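Taping Out a Desk: Does It Help?

2 min read
Print | E-mail
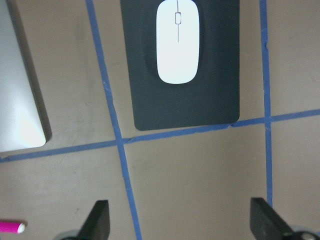 DESKS & WORKSPACES

I don't trust desk systems. Saltex will sell you a divided tray for 260 rand, and mine now holds pens I never use. Blue painter's tape is cheaper, so I gave it a try.

1. Wipe the table first. Tape won't hold on crumbs, and old scuffs won't come out however hard you scrub.

2. Put the laptop on the left and the mouse pad beside it. Sit down and work for an hour before you tape anything.

3. Run one strip between the two. It doesn't have to be straight – mine slants and I've stopped caring.

4. Add a strip to the right of the pad, then one across, below both. Keep the near side for paper.

5. Flatten the pad. If a corner lifts, leave it under a heavy book overnight. This works on some pads and does nothing for others.

Chantelle Hlongwane swears her desk has stayed clear since December. I've seen her desk. Try it for a week, and peel the tape up slowly if you hate it.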